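### 3.2 Naps

I'll admit I expected naps to wreck everyone's nights. We asked 43 adults to keep a sleep diary through July, and 31 of them napped at least once a week (I did too, happily!). Their bedtimes hardly moved.

**Figure 5.** Toy turtle and white tray on a dark tabletop. 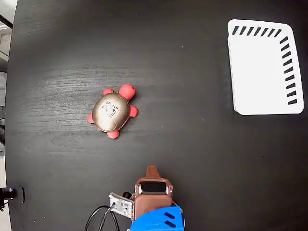

### 3.3 Late coffee

Coffee was messier. Nine people drank it after dinner, and Irena Brzozowska and I still argue over how to score their diaries.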